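Teleop or hand guiding for floor tidying?

frauke_t
Aug 27, 2020
We have 297 demos of litter into a bin, all by remote control. Operators are slow on flat things like wrappers. Would guiding the arms by hand be better?

KamolS
Yes for one arm. With two you need two people, and they end up standing in the camera's view.

tmacleod
Disagree. At Flandside we guided both arms by hand for over 2,000 demos and cropped the people out.

KamolS
Cropped how? The head camera moves.

tmacleod
Ours was fixed – fair point.

nhi_trieu
I'd stay with remote and slow the wrist down. Also mix the litter. If it's all paper balls, the policy won't learn cups or bottles.

frauke_t
It's mixed already. I'll try the wrist speed on Lui tomorrow. Floor set-up is at the bottom.

tmacleod
Move the bin between runs as well. Ours learned the spot and dropped things there regardless.

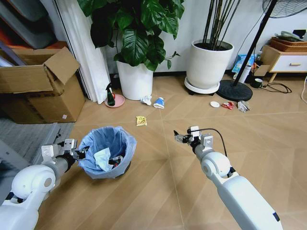 Both arms, bin on the left, litter still on the floor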